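4. Setting up the table top

Before you begin, please check that both packages of the Walance table are in the room. The white top is in the long carton and the legs with the screws are in the short one. The top is 1536 mm long, so it is better to open the carton on the floor where the table will stay.

1. Put a blanket on the floor and lay the top on it with the white side down.
2. Fasten each leg with the screws from bag 5. Do not tighten them fully yet.
3. Turn the table with two persons. Lift it - never pull it over its legs.
4. Tighten all the screws, first at the corners and then in the middle.

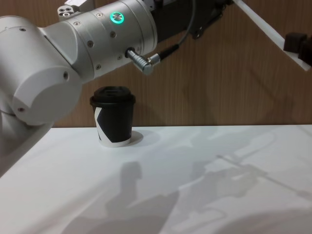 5. Put the level on the long side and turn the feet until the bubble stands in the center. Repeat on the short side.

Note: The Andden feet can be turned out up to 56 mm. If your floor needs more than this, use the Hedadis base plates (sold separately).

Caution: Do not sit or stand on the top, also not for a short moment.

4.1 Care of the white surface

Wipe the top with a soft cloth and a little mild soap before the first use. Then let it dry for 60 minutes with the window open.

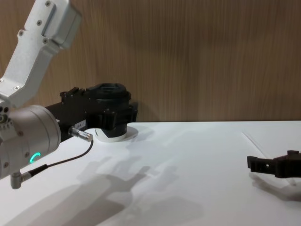

Photo: Abou Jaoude

Things which stand on the table for a long time should be lifted when you move them. Small grains of dust under a heavy object can make fine scratches, and on white they become gray lines with time. For old marks, use a damp cloth first and wait a little - most of them come off without rubbing.

Caution: Do not use scouring powder, steel wool or cleaner with alcohol. Damage of this kind is not covered by the warranty.

Note: Check the leg screws again after the first month, and each time the table was moved to another room.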